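Folding and Packing Helpers Wanted at Gustora

Gustora is a small knitwear mending and resale shop, and we are looking for a couple of patient people to help us fold, sort and pack sweaters and cardigans through the fall and winter. If you are the sort of person who can't walk past a messy shelf without putting it right, please read on, because we would love to hear from you!

Last year we sent out 1158 knits, most of them mended by hand upstairs, and every one had to be folded before it could go into its bag. It is quiet, pleasant work (there is usually a radio going, and always tea), but it does ask for a bit of care. Chunky knits don't like to be creased hard, cream and white ones show every mark, and a thick ribbed sleeve will spring back out if you rush it.

What you would be doing

Checking each piece for loose threads and lint
Folding to our house method, which we will gladly teach you
Matching pieces to their Nivum order slips
Keeping the shelves in order, light colors at the top

Shifts start at 9 in the morning and run for four hours, two or three times a week. You would be on your feet for a good part of that, though there are stools. No shop experience needed, and we pay for your training time from the first hour.

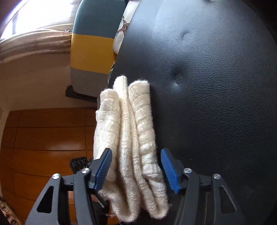

A cream-white knit, folded into a long, thick bundle.

To apply, drop a short note through the door at 7 Likero Street, or leave one at the counter, and tell us when you are free and what you like about working with your hands. A few lines is plenty. We hope to have everyone settled in by October, and we answer every note we get.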